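Pleveck Measuring Set: Two Clear Cups With Handles and a Syringe

Kitchen and Craft > Measuring > Sets
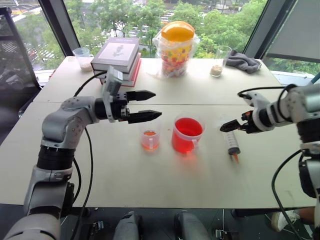
The small cup, the large cup and the syringe, with red and orange-red liquid in the cups.

We held off stocking a measuring set for a long time. Most of them are the same clear cups with a different sticker, and the listing always says "precision" somewhere near the top. A plastic cup with lines on it is a plastic cup with lines on it. It will get you close enough for pancakes. If you need better than that, you need a scale, and we would sooner sell you a scale.

Still, people kept asking for cups and a syringe together, for syrup, for gelatin, for homemade slime, for topping up small bottles. We tried a few and this was the one we minded least. Read the page before you order. The returns we get on measuring cups are nearly all from people who wanted something a cup can't do.

WHAT YOU GET

Small measuring cup, clear plastic, handle on the side. Full line at 200 ml.
Large measuring cup, clear plastic, handle on the side. Full line at 2 cups.
Syringe, clear barrel with graduations, orange-tipped nozzle, dark plunger end. Capacity 60 ml.

No lids, no stand, no recipe card. The books, the candy jar and the little cup of white granules at the back of the table are not part of the set.

And yes, the two cups are marked differently. The small one is in milliliters and the large one is in cups. Pleveck has a paragraph on its packaging about "flexible measuring for every kitchen," which we read as two molds that were designed at different times. It annoys some people a great deal. If you only work in metric, the large cup is going to be a scoop for you and you should probably buy something else.

THE CUPS

Clear plastic is the main reason to buy these at all. With a strong color you can see where the level is from across the counter, and you can see it through the side without picking the cup up. Pale liquids are harder. Water is harder still, and with clear vinegar on a white table you will be bending down and squinting like everybody else.

Bend down anyway. Reading a cup from above gives you a different answer from reading it at eye level, and no brand has fixed that, whatever the angled-scale people tell you. Put it on something flat, get your eye down to the line, then decide.

The handles are stiff enough. We filled the large cup up near the top and carried it around the stockroom and the handle held its shape. It did slop, which is what happens to any cup filled up near the top. Our advice is to stop well short of the rim if you plan on walking anywhere with it. The small cup is easy to hold and also easy to knock over, so keep it away from your sleeve.

Pleveck says "drip-free pour" on the box. We don't say it. Pour slowly and a drop runs back down the outside, pour with some confidence and mostly it doesn't. That has been our experience with every cup we have ever sold and this one is no better or worse. Put a towel down if you are working with anything that stains.

THE SYRINGE

Better than we expected, with some complaints.

The graduations are on the barrel itself and they read clearly when the syringe is held upright. The orange tip is easy to find against a white counter, which matters more than it sounds like it should, because clear plastic things go missing in a sink full of suds. The plunger moves smoothly when new. Ours got a little sticky after a week of sugar syrup. A drop of cooking oil around the seal put it right, though then you have a drop of cooking oil in there, so wash it again before you do anything fussy.

It rolls. Set it down at an angle on a smooth table and it may stay, or it may head for the edge. A saucer solves this. A syringe with flat sides would solve it better and we have told Pleveck so - no answer yet.

Drawing up from the large cup is simple. Drawing up the last of what's in the small cup is less so. You tip the cup by its handle, get the nozzle into the low corner, and you still leave some behind. If your recipe depends on getting all of it, measure a bit over.

Air bubbles are going to happen. Point the tip up, tap the barrel, push until the liquid reaches the nozzle, then read the line. Skip that and your number is wrong, no matter how fine the markings are.

This is a kitchen and craft syringe. It is not for medicine, for people or for pets. Your pharmacist will give you a proper one, often for nothing.

HOW ACCURATE IS IT?

We checked one set on the shop scale using tap water. The small cup came out fine at the full line. The large cup read a little generous. The syringe was the best of the three, as you would hope. That's one set, one scale and one person doing the pouring, so please don't treat it as a certificate. We'd be suspicious of any store that checked one cup and then promised you a tolerance.

We did not check the lines lower down. Small amounts in a wide cup are a guess on any design. Use the syringe for those.

HEAT, COLOR AND WASHING

Pleveck lists the cups as top-rack dishwasher safe. We washed ours by hand for the first stretch and then put them in the machine to see, and they came out whole. They also came out a touch less clear. If you care about the clear look, and it is most of what you are paying for, stick with the sink.

Do not put any of it in the microwave. The box says "warm liquids" and never says how warm, and we have asked. Until someone gives us a straight temperature we are telling customers to let boiled things cool first. A glass jug is the right tool for hot syrup.

Red food coloring is the usual worry. Rinse right away and we had no trouble. Leave it overnight and you may get a faint pink that takes some soaking to shift. Turmeric we didn't even try. The seal on the syringe picks up smells, garlic especially, so keep one for savory and one for sweet, or learn to like it.

Take the plunger all the way out to wash the syringe and leave it apart until both pieces have dried.

COMPARED WITH THE OTHERS

Damik twin cups. Heavier, marked the same way on both cups, and no syringe. The handles are nicer. The printing wore off our sample sooner than we liked, and a measuring cup without printing is a mug. If Damik fixes that we would likely recommend it over this.

Pennington glass jug. Costs more, takes hot liquid, stains less. Breaks. For one good measuring vessel that stays in the kitchen, this is what we'd buy with our own money.

Brirkum craft kit. Comes in a zip pouch with pipettes, stirrers and a tray. Looks like a lot for the price until you notice that you will use the tray and lose the rest. We stopped carrying it in April.

WHO SHOULD BUY IT

Someone who mixes colored or sticky liquids, wants to see the level, and needs to move small amounts from a cup into something narrower. Science tables at home. Soap and candle hobbyists for the cool steps. Anyone filling molds, where the syringe really does beat pouring.

Who shouldn't: bakers who weigh, anyone working hot, anyone metric-only (see above), and anyone who already has a decent jug and only wants the syringe. We sell the syringe on its own for $8. Buy that and save yourself a cupboard shelf.

One more thing on storage. The small cup does sit inside the large one, but the handles get in each other's way and it never quite settles. The box art shows them nested neatly. Ours have never looked like the box art.

QUESTIONS WE KEEP GETTING

Are the markings printed or molded?
Printed on the cups. Printed will wear eventually. Don't use a scouring pad.

Can I get a replacement plunger seal?
No. Pleveck doesn't sell them separately. We think it should.

Is it BPA free?
The box says so. We haven't tested it and have no way to.

Will the syringe handle thick stuff, like honey?
Slowly, and your thumb will know about it. Corn syrup is fine. Honey straight from the jar is more work than using a spoon.

Does it take dry ingredients?
The cups will hold sugar or salt as well as any cup. You can't level off against a spout, so expect to be a little over or under. Keep powders out of the syringe, they get behind the seal.

CUSTOMER COMMENT

"Bought it for the syringe, kept it for the big cup. The line on the big cup is a hair off from my old glass one and I don't know which of them is lying. The handle is comfortable. Would be four stars if both cups used the same units." - Angelica Rivera

We don't know which one is lying either. Put them on a scale.

RETURNS

60 days, unused or used, as long as it's been washed. Tell us what was wrong with it, in plain terms. "Not as accurate as hoped" is the one we hear most and we'll take it back for that too, with a link to the scales.

Stock checked 13th December. Replacement syringes are running low and we don't have a date for more.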